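Rulley Home Handling Group — Minutes of the Monthly Meeting

Present: Aarti Solanki (chair), Mairéad Cullinane, Golshifteh Tehrani, Aicha Amrani (minutes). Apologies from Aisling Ó Néill, who was missed.

Aarti thanked everybody for coming and went straight to the matter on all our minds, the gripper that let go late during towel folding. 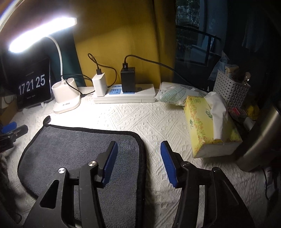
Wenholm — Monday, March 8, 2021

Golshifteh took us kindly and patiently through the fault. On run 227 the release command was sent and the jaws stayed shut for 19 seconds, with Mairéad's sleeve caught between the pads. She was not hurt, we are all very glad to say, but she did have to pull quite hard. The log shows error 791, a stalled motor, and the stop button did not clear it.
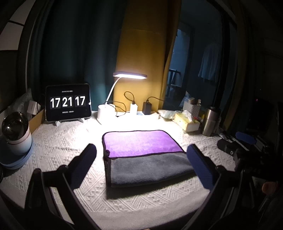 Mairéad asked that we settle how people work near the jaws before anyone argues over motors. She would like hands kept out of the space between the fingers at all times, even when they stand wide open on either side of a folded towel — that is just when it feels safe to reach in and straighten a corner. Agreed by all.

Closing force stays capped at 80 percent until Holletti has looked at the motor. Golshifteh will send them the log. Aicha to write to Aisling about a second stop button.

Next meeting to be arranged by Aarti.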